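Sorting: how to put a mixed pile in order

Sorting means putting things into groups. Each group has a rule, and everything in the group must obey the rule. A rule can be very short. "Made of metal" is a rule. "Shorter than my finger" is a rule. "Nice" is a poor rule, as two people may not agree on what is nice.

This page explains how to sort a pile of small things on a table. It is written for readers aged seven to eleven. Words in the word list at the end are explained there.

What you need

A flat table.
A pile of small things. Ask an adult which ones you may use.
Two shallow trays of different colours.
A box or basket for anything left over.
A pencil and paper.

Small parts can be swallowed. Do not sort where a baby or a pet can reach the table. Button batteries must never be in the pile. If you find one, stop and give it to an adult.

Properties

A property is something you can find out about an object. Colour is a property. So are length, shape, mass and material. Some properties can be seen straight away. Others need a test.

Material is what an object is made of. A spoon and a coin can both be metal although they have different shapes. A ruler may be wood, plastic or metal, and is still a ruler. When you sort by material, you ignore what the thing is used for.

Many objects are made of more than one material. A pencil has wood on the outside and a grey core. Your rule must say what to do with these. At Grendthorpe school, Bram Geerts's class used the rule "metal on any part" for their first tray. A pencil with a metal band round its rubber went in that tray, and a plain pencil did not.

Choosing the first rule

Start with a rule that splits the pile into two groups. This is called a yes or no rule. For each object, ask the question once. If the answer is yes, it goes in the first tray. If the answer is no, it goes in the second.

Try to choose a rule that makes two groups of similar size. Suppose a jar holds 28 buttons and only one is green. The rule "is it green?" gives a group of one and a group of 27. You have done a lot of work and still have a large pile. The rule "does it have four holes?" may split the buttons more evenly.

Write the rule on paper before you begin. People often change a rule by accident halfway through, and then the first objects and the last objects have been sorted differently.

Spreading out the pile

Objects in a heap cover one another. Long thin things such as cords also catch on smaller ones. Lift cords out first and lay them to one side. Then pull a few objects at a time away from the edge of the heap, and work inwards.

Bags need care. A clear bag lets you see what is inside, but the bag has a material of its own. Decide whether you are sorting the bag with its contents or the contents alone. Most people open the bag, sort what was inside and treat the empty bag as a separate object.

Keep the trays close to you and the leftovers box further away. You will reach for the trays many times and for the box only now and then. 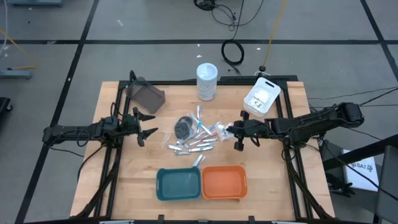 Once every object has a place, check the trays. Pick up each object again and ask the same question. This is slow but it finds mistakes. Temitope Idahosa, aged nine, sorted 234 beads by length and found 2 in the wrong tray when she checked.

Sorting again

Each tray can now be sorted with a second rule. Take the metal tray. Ask "is it a tube?" A tube is hollow, so you can look through it if both ends are open. A solid cylinder can look the same from the side — you have to turn it and look at the end.

A drawing of your rules is called a sorting tree. Write the first question at the top. Draw one line for yes and one for no. Write the next question at the end of each line. Anyone who follows your tree with the same pile should finish with the same groups. Ask a friend to test it. If your groups differ, find the question that caused it and write it more clearly.

Word list

Cylinder: a solid shape with two flat round ends and a curved side.
Hollow: having an empty space inside.
Mass: how much matter an object contains, measured in grams or kilograms.
Material: what an object is made of.
Property: something about an object that can be seen, measured or tested.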